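Standby Power Draw in Shared Student Housing: Measurements at Forkgate Hall

Department of Building Services, Tramthorpe College
Second-year project report

1. Background

Standby power is the electricity an appliance uses while it is switched off or waiting for a signal. Each device draws little, but it draws it at every hour of the year. Forkgate Hall pays for electricity as one building, and residents never see a bill for their own rooms. The building manager's log shows overnight consumption well above what the corridor lights and the shared refrigerators account for. This project set out to find how much of the difference comes from equipment left plugged in inside the bedrooms.

2. Method

Measurements were made in 40 bedrooms over seven nights in April. Residents agreed in writing to take part and were asked not to change their habits. A Hilell plug-in meter was fitted between the wall outlet and the power strip in each room. The meter logs average power at one-minute intervals and stores the readings internally. Data were copied to a laptop each morning and the clock on each meter was checked at the same time.

Only readings between 2:00 and 5:00 a.m. were used. Any minute above 400 W was removed, as it most likely came from a kettle or a space heater in active use. Rooms with a private refrigerator were kept in the data set but marked separately.

Before installation, every meter was compared with a Shabalala bench meter using a fixed resistive load. Two units read high at low power and were replaced. The remaining units were accepted without correction.

3. Sources of load

The most common arrangement was a single strip feeding a desk lamp, a laptop charger, a monitor and a phone charger. Strips with a switch were common, but the switch was often out of reach behind a desk or a bed. Where a second strip was present it usually served a television or a game console. Those rooms had the highest standby load in the study. 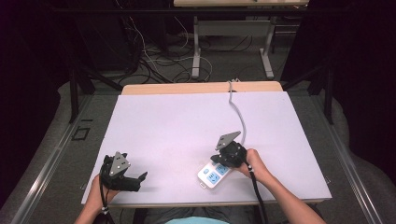 Does a power strip use electricity when nothing is plugged into it?
A plain strip with no indicator light or surge protection uses next to none, and a strip with those parts uses a small amount that the meters in this study could not separate from zero.

The strip itself was therefore left out of the calculation. Chargers with nothing connected were treated the same way unless the reading stayed above the meter's lower limit for the whole three-hour window.

4. Results

The summed overnight load of the rooms, averaged over the full test period, was 602 W. Rooms with a console or television made up the larger part of this total. Rooms with only a laptop and a phone charger were often near the lower limit of the meter. Monitors varied widely by age, and older models in sleep mode drew more than newer ones.

The load was steady from night to night. Small rises on two nights matched software updates on consoles, which wake the device without turning on the screen. These readings were kept, since they are part of normal overnight use.

5. Sources of error

Low-power readings are the weakest part of the data. Many chargers draw current in short pulses, and the plug-in meters handle this waveform less well than the resistive load used in the check. Residents also knew they were being measured. Some may have unplugged items in spite of the instructions, which would make the result too low.

6. Recommendations

Strips should be mounted at desk height so that the switch can be reached from a chair. Consoles should be set to full shutdown in the system menu. A follow-up study should cover the common rooms, where the televisions and the audio equipment were outside the scope of this work, and should repeat the bedroom readings in winter with the same meters.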